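Participants Wanted: Household Floor Care Product Trial, Hilham Area

Prasent is recruiting households for an eight-week in-home comparison of floor cleaning methods on tile and other hard floors.

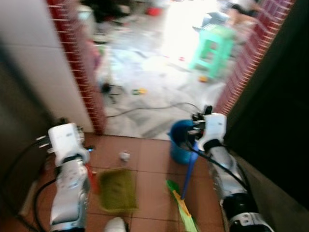

Purpose of the trial

Prasent carries out consumer product testing for manufacturers of cleaning supplies. The present trial compares two concentrations of a neutral floor cleaner, supplied under the trial name Pultico, on floors in normal residential use. The main measurements are residue left after drying, change in surface gloss, and discoloration of grout lines. Secondary measurements are cleaning time, water consumption, and wear of flat mop pads over repeated laundering.

Laboratory results for both concentrations are already complete. They were obtained on new test panels, which carry no foot traffic and no buildup from earlier products. The household phase is intended to supply data from floors that have both.

Who can take part

Applicants must meet all of the following conditions:

Be 18 years of age or older and live full time at the address where the trial takes place.

Have at least one bathroom, laundry room, kitchen, or entry with a glazed or unglazed ceramic tile floor and visible grout. The tiled area must measure at least 8 square feet clear of fixtures.

Live within the Hilham service area. Enter your ZIP code on the application form to confirm.

Be willing to use only the supplied cleaner on the test floor for the full trial period.

Be able to lift and carry a bucket holding two gallons of water.

Renters may apply with written permission from the property owner. A permission form is included in the application packet.

Who cannot take part

Applications cannot be accepted from households where the test floor is natural stone, cement tile, or vinyl printed to look like tile. Floors that were sealed or regrouted within the past six months are also excluded. Persons with a known sensitivity to surfactants, fragrance compounds, or preservatives in cleaning products should not apply. Employees of cleaning product manufacturers, and members of their households, are not eligible.

What participants do

Each household is assigned to Group A or Group B by random draw. The groups follow the same schedule and differ only in the concentration of cleaner supplied. Participants are not told which concentration they have received until the trial closes.

The floor is mopped twice a week, with at least two full days between cleanings. For each cleaning, the participant will:

1. Remove mats and loose items and sweep or vacuum the floor.

2. Fill the bucket to the marked line with water between 60 and 80 degrees Fahrenheit.

3. Add one premeasured sachet of cleaner and stir for ten seconds.

4. Mop the test area with a clean pad, working from the far wall toward the door.

5. Let the floor air dry. Do not rinse, buff, or use a fan.

6. Record the start time, finish time, and any comments in the logbook.

Spot cleaning between scheduled sessions is permitted with plain water and a paper towel. Each instance must be entered in the logbook – including small ones. Use of bleach, vinegar, steam, or any disinfectant on the test floor ends participation for that household.

Home visits

A technician visits three times: before the first cleaning, at the end of week four, and at the end of week eight. Each visit takes up to 77 minutes. The technician takes gloss readings at fixed points, collects a surface swab, and photographs the grout under a portable light. The floor should not be mopped on the day of a visit. An adult member of the household must be present throughout.

Visits are scheduled on weekdays between 9:00 a.m. and 6:00 p.m. A limited number of evening appointments is available on Mondays.

Materials supplied

Prasent supplies the mop handle and frame, flat pads, a bucket, cleaner sachets, a water thermometer, and a logbook. The pads are the Magalhães type and may be machine washed. Wash them separately, without fabric softener, and dry them on low heat. The mop and bucket may be kept after the final visit. Unused sachets and all pads must be returned for measurement.

Compensation

Households that complete the trial receive $187. Of this amount, $50 is paid after the week four visit and the balance after the final visit. Households that withdraw before week four receive no payment but may keep the mop and bucket. Payment is by check or prepaid card.

Number of places

The trial has 690 places, divided equally between the two groups. Eligible applicants who are not placed will be put on a reserve list and may be contacted if a household withdraws during the first week. Reserve status does not carry over to later trials.

Data and privacy

Logbooks, swabs, and photographs are labeled with a household code. Names and addresses are stored separately and deleted six months after the final payment. Photographs taken by the technician are limited to the floor surface. Participants may withdraw at any time and may request deletion of their records up to the date of analysis.

How to apply

Complete the online application form and upload one photograph of the floor you wish to enter, taken in daylight. Applicants without internet access may request a paper packet at the Prasent front desk in Hilham. Applications close at 5:00 p.m. on the last Monday in April. Eligible applicants will be contacted by phone or email to arrange the first visit.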